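3. Workshop build

3.1 Setting and bench

The cell was put together in a shared workshop in Clolwood, in a bay that members can book for up to 2 weeks at a time. We kept to parts that a home builder could bolt together with hand tools. The bench is a slatted aluminum top, chosen so that fixtures can be shifted along the slots and clamped again without drilling. The arm hangs over the work and carries a two-stage controller we call Enik, which separates the coarse move to a part from the slow final approach.

For the work object we used a retired Dell desktop tower, laid on its side with the side panel off. A tower in this position gives the gripper a clear path straight down to the board, while the power supply and drive cage still get in the way of any sideways move. Parts to be handled wait to the left of the case in a gray plastic fixture, which holds a drive and a memory module upright (Figure 1).

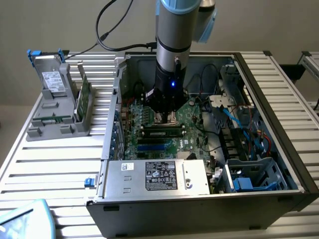 The fixture went through 3 versions. In the first, the memory slot was too tight and the module came out at an angle. The second was loose enough that the module leaned, and the lean changed from run to run. The current version has a tapered slot with a flat stop at the bottom, and we have left it alone since June.

3.2 Control and calibration

Enik runs on a second-hand laptop beside the bench. It takes a list of named positions from a plain text file, so a member with no programming background can change the task. Contact is judged from motor current, using the threshold method we call Mishra. We set the threshold by pressing the gripper onto a scrap board and raising the limit until light contact no longer stopped the arm, then backing it off by a fixed step.

Calibration is done against the case itself. The operator jogs the gripper to corners of the chassis and to one end of the memory slots, and the software fits the remaining positions from those points. This takes longer than using printed markers - but markers on the bench tell us nothing when the case has been bumped.

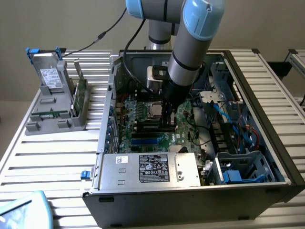 Cables were the main source of stopped runs. A data cable that sits a little higher than it did during calibration can catch a finger on the way down, and the Mishra threshold then reads the snag as contact with the slot. We first tried tying the cables back, but this made the case less like the ones members bring in. Instead we added a short retreat - the arm lifts, shifts sideways and tries once more before it asks for help.

3.3 Run log

Each attempt is written to a log by Darnovon, a small script that stores the target position, the peak current and the outcome entered by the operator. The log used in Section 4 was closed on 2018-01-31 and holds 4000 entries. Of these, 700 come from the period before the retreat move was added and are reported separately.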